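搜索 请输入关键词 热门搜索 高级搜索

分类:科技 > 机器人与自动化 标签:手持夹爪 / 示范数据 / 模仿学习 / 外包用工

Platow在Testevano铺开手持夹爪采集,“Pastor”数据集年底交付,关键数字仍然没有

2026年6月6日 本站记者
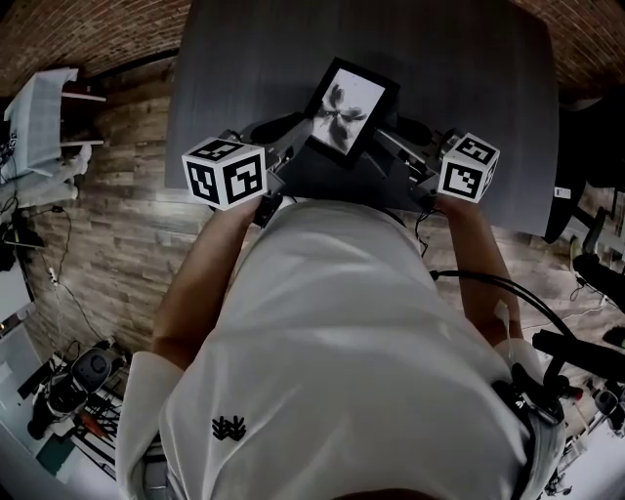
操作者双手各持一只手持夹爪,在深灰色桌面上摆弄一块黑框平板。夹爪上的白色方块印有定位用的黑色标记。

Platow公司本周宣布,它设在Testevano的采集点已经全部投入运行,由41名操作员手持夹爪,为一个名叫Pastor的项目录制双手操作示范。公司说,数据将用来训练它的双臂操作模型,首批数据集定于今年12月交付给合作方。公告写得很满,“规模化”一词从头用到尾,可是读完以后,想知道的事情大多还是不知道。

先说能确认的。采集点共有4个房间,其中一间是旧砖房改的,顶上还留着砖砌拱顶,墙面贴了木纹板条。操作员站在桌前,两手各握一只夹爪,夹爪上固定着带黑色图案的白色方块,软件靠它推算夹爪的位置和朝向。桌上放什么,当天的任务单上写着。公司把这套夹爪连同配套软件叫做Resero,采集时不需要真的机械臂在场,这也是它报价低的主要原因。

这种做法在业内早就不新鲜。遥操作一台双臂机器人又慢又贵,一个熟练的人拿着夹爪直接干活,快得多,场地也好找。几年来不少团队走的都是这条路,Platow既没有发明它,公告里倒也没说自己发明了它,只是用了“率先在本地区大规模部署”这样的说法。“本地区”指多大一片,我们发邮件去问,收到的答复是“Testevano及周边”。照这个范围,率先恐怕不难。

平板任务

记者看到的一段任务,对象是一块黑框平板。操作者俯身在桌上,两只夹爪的黑色指头从两侧伸向平板,平板斜着立起一点,屏幕上是一团模糊的灰度图形。任务单上这一类叫“薄板类物体双手姿态调整”,同一类里还有相框、文件夹和砧板。

公司拿这类任务当卖点,理由是薄而硬的东西单手不好抓,两只夹爪必须配合。道理说得通。疑问在后面:同样的桌子、同样的光线、同样的一块平板,录上许多遍,模型学到的究竟是怎么调整薄板,还是怎么在这张深灰色的桌子上调整这一块薄板?Platow的技术说明里有一节专门谈泛化,篇幅不短,给出的证据却只有一句“内部评测显示明显提升”。提升是和什么比,评测在哪里做,用的物体有没有在采集时出现过,都没有写。

我们就此追问,公司回复说,评测细节属于合作方的保密范围。合作方是谁,也在保密范围之内。

屏幕这件事也值得多问一句。平板亮着的时候,画面、反光和倾角都在变,对依赖图像的模型来说,这要么是有益的变化,要么是干扰,看怎么处理。说明里没有提屏幕内容是否随机更换,也没有提数据清洗时对反光画面怎么办。一家卖数据的公司,这种地方本该写得最细。

一条示范算不算数

公告反复提到“有效示范”,但没有给出定义。按照采集点墙上张贴的操作规范,一条录制要在10秒以上,起始和结束时两只夹爪都要回到指定区域,中途标记方块被遮挡过久的要重录。规范里没有规定任务做没做成算不算数。也就是说,平板没扶稳、滑回桌面的录制,只要时长够、方块看得见,从文字上看也能入库。

公司说后期会由标注人员筛掉失败的录制。筛掉的比例没有公布。另一家做类似业务的公司的从业者(应其要求不写姓名和单位)告诉我们,她们那边刚开始的时候,筛选基本靠抽查,后来客户退过一批货,才改成逐条看。她的看法是,失败的录制不一定没用,标清楚了甚至很有用,怕的是混在里头没有人标。

“条数是最容易做上去的,”她说,“你让人做短一点的任务,条数马上就上去了。客户如果只看条数,那就给他条数。”

Platow的公告恰恰是按条数和小时数来讲进度的,而且两者混着用,前一段讲条数,后一段讲小时数,没有办法换算。我们请公司提供每类任务各自的时长分布,没有得到答复。

标记方块的精度

还有一个比较技术性的问题。用印刷标记推算位置,成本低,装起来也快,缺点业内都清楚:方块转到侧面、被手臂或者物体挡住、离镜头太近或者太靠画面边缘,误差都会变大。广角镜头看得宽,边缘的畸变也大,校正做得不好,桌子中间和桌子边上的数据就不是一个质量。

Resero的说明书给出了一个很漂亮的定位误差,注脚用小字写着测试条件:静止、方块正对镜头、位于画面中央。人干活的时候,这三样很少同时满足。双手操作薄板时,两只夹爪要往中间凑,手腕要转,方块跟着转,最要紧的接触时刻往往也是方块角度最差的时刻。说明书没有给出运动状态下的误差。

公司的解释是,夹爪上另有惯性传感器,遮挡时由它补位,再用算法平滑。平滑以后的轨迹看上去当然顺,看上去顺和真实的手部动作一致,两者之间差多少,需要拿另一套独立的测量设备来对。有没有做过这样的对照?公司说“正在规划”。数据已经在录了,对照还在规划,顺序有点奇怪。

从人手到机械臂

更大的疑问在交付之后。人拿着夹爪,背后是人的肩膀、手肘和腰,够不着了可以弯下身去,角度别扭了可以挪一步。机械臂固定在底座上,够不着就是够不着。人手做出来的轨迹,有多少是目标机械臂根本走不了的,这个比例决定了数据的实际价值。

Platow说Resero软件里有一项检查,会把目标机械臂走不了的轨迹标出来。听上去正对着这个问题,可是再问下去,目前支持检查的机械臂只有2种,都是公司自己实验室里在用的型号。买数据的人如果用的是别的机械臂,检查要自己做,或者另外付费。公告没有提这一条,它写在报价单的附录里。

另外,力的信息也基本缺席。夹爪记录开合程度,不记录夹持力。扶一块平板,用多大的劲是关键,劲小了滑,劲大了伤屏。人凭手感就能拿捏,录下来的数据里却只剩下指头的间距。公司认为模型可以从图像里间接学到,这个说法在学术会议上听得到正反两种意见,公告里只有正的一种。

站着的人

再说操作员。招聘广告上写的是“机器人训练师”,要求是双手灵活、能久站,不要求相关经验。合同由一家劳务公司签,Platow自己不直接雇。薪酬分底薪和计件两部分,计件部分按通过初检的录制条数算。

按条计件,前面说的毛病就更难避免。任务做得快、做得一样,收入就高;换一种拿法、放慢一点、试一个不常见的角度,收入就低。可是对学习系统来说,缺的往往正是后面那些。公司在技术说明里大谈数据多样性,在合同里奖励的却是重复,两份文件摆在一起看,很难不觉得写它们的两个部门没有坐下来谈过。

两只夹爪都有分量,双臂又要长时间悬在桌面上方。一位做过这份工作的人说,最先受不了的是前臂和脖子,因为要一直低头看桌面;她后来学会了把手肘搁在桌沿歇一下,但那样方块会被挡住,录制就要重来。规范规定了休息时间,她说休息是有的,计件的钟不会停。劳务公司对此没有回应。Platow说夹爪的下一个版本会减重,减多少没有说,什么时候发到采集点也没有说。

还有录进去的人。镜头朝着桌面,前臂、衣袖、头顶和后背都可能进入画面。公司称操作员都签过同意书,交付前会对面部做模糊处理。同意书的文本我们看到了一份,里面写明数据可以转让给第三方用于“研究及商业目的”,没有写期限,也没有写离职后能否要求删除。这类条款在行业里很常见,常见归常见,公告里那句“充分尊重数据贡献者的权利”还是显得轻了一些。

价钱和账

Platow没有公布Pastor的总投入。它公布的是单条示范成本,说比遥操作“低一个数量级”。这个比法有两处需要留意。遥操作录出来的是机械臂自己的动作,拿来就能用;手持夹爪录出来的还要经过定位、平滑、可行性检查和筛选,这些费用算没算进单条成本里,公告没有交代。再有,分母用的是录制条数还是筛选后的条数,也没有交代。如果是前者,被筛掉的越多,单条成本反而显得越低。

市里给采集点所在的旧房子减了租金,名目是支持新兴产业就业。减租协议要求采集点维持现有岗位到今年12月,正好是首批数据集交付的时候。交付以后这些岗位还在不在,协议没有管,公司的说法是“视项目进展而定”。市里负责招商的部门告诉我们,它看重的是产业落地,对技术指标不作评价。

有意思的是,公司描绘的前景里,模型学会以后会被装进仓库和门店的双臂机器人,去做理货、摆放和包装。招来录示范的人里,有几位以前干的就是理货和包装。问公司怎么看这件事,答复是一段关于“人机协作”的文字,和公告第二段一字不差。

有什么可期待的

也不能说全无可取。手持夹爪这条路门槛低,能在真实的房间、真实的杂物中间录,比实验室里摆好的台子强。Resero的夹爪做得不算粗糙,标定流程比同类产品简单,据用过的人说,换一张桌子重新标定不费多少工夫。如果Platow愿意利用这一点,把采集带出这几个固定的房间,去厨房、库房、修理铺,数据的价值会高不少。公告说这是“下一阶段的方向”,没有时间表。

公司还承诺交付时同时公开一个小的子集,供外界检验。这是整篇公告里最实在的一句。子集有多大,怎么挑,挑的时候是随机还是择优,会不会带上被筛掉的录制,目前都没有定。我们把希望看到的东西列给了公司:原始视频和未经平滑的轨迹,失败录制及其标注,任务完成与否的判定标准,还有一份在采集时没有出现过的物体上的评测结果。公司回复说会“认真考虑”。

在那之前,Pastor能确认的部分就是一群人拿着夹爪,对着桌上的东西反复地做。做得辛苦,也做得认真,至于录下来的东西能让机器人学会多少,现有的材料撑不起公告里的口气。12月交付以后,本站会拿公开子集做一次核对,结果另行刊出。

本文刊发前已将涉及Platow的内容发给该公司核实。公司更正了一处关于夹爪型号的表述,对其余内容未提出书面异议。

联系编辑部 | 投稿与更正 | 版权所有,未经许可不得转载 | 返回顶部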